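Bulton Community Meals
Progress report to the Pralier Fund
18 November 2025

Period covered: second half of the grant year

Summary

The lunch program ran on every planned day in this period except two, both lost to a water main repair on Chareonsuk Street. Attendance at the weekday lunch grew through the fall. The home delivery route is running behind the plan and is covered in its own section below. Spending is within the approved budget, with one change requested at the end of this report.

Weekday lunch

We served about 400 lunches a week at the Bulton site, mostly to people over 65. The busiest day is still the one when the clinic next door is open, and we now start serving half an hour earlier on that day. The line is shorter, though the dishwasher struggles to keep up when both seatings overlap.

The menu was rewritten in the summer and has been used without major changes. Soup is offered daily. The low-salt option was taken by more people than we planned for, and we have moved it from a separate request to the main counter. Bread now comes from a different supplier after the previous one ended its small-account deliveries. The price is slightly higher and the quality is similar.

We also finished replacing disposable tableware with washable plates and bowls, as set out in the original application. Trash pickup has gone from three bins a week to two. Breakage has been low so far, and we are keeping a small reserve in the storeroom.

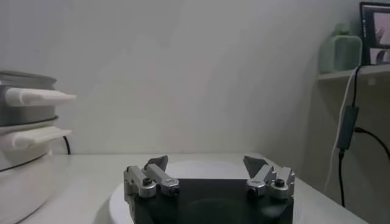

Diners were asked about portion size on a short paper form. Most said the portions were right. A smaller group asked for less rice and more vegetables, and the kitchen has adjusted for that. Several people wrote that they would like to take leftovers home. We can't offer this under our current food permit, but we have asked the county what would be needed.

Home delivery

The plan called for 3 delivery routes by the end of this period. We have 2. The third, covering Wutov and the farms north of it, was delayed because the used van we had agreed to buy failed its inspection and the seller withdrew. We have a quote for another vehicle and expect to have it on the road in December.

There are 17 households on the waiting list for the Wutov route. Those with the most urgent need are being served by a temporary arrangement with the church in Wutov, which collects chilled meals from us twice a week. The arrangement works but depends on one car – it should not be seen as a long-term answer.

Insulated bags were replaced on the existing routes. Temperature checks are written down at the first and last stop, and all readings in this period were within the required range.

Staffing

The assistant cook position was filled in the second month. We are still short one part-time driver. The posting has been renewed with a higher hourly rate, which can be covered by the unspent fuel money from the delayed route.

Request

We ask the fund to approve moving the unused part of the fuel budget to driver wages for the rest of the grant year. The total grant amount would not change. A revised budget sheet is attached, along with the vehicle quote and the meal counts by month.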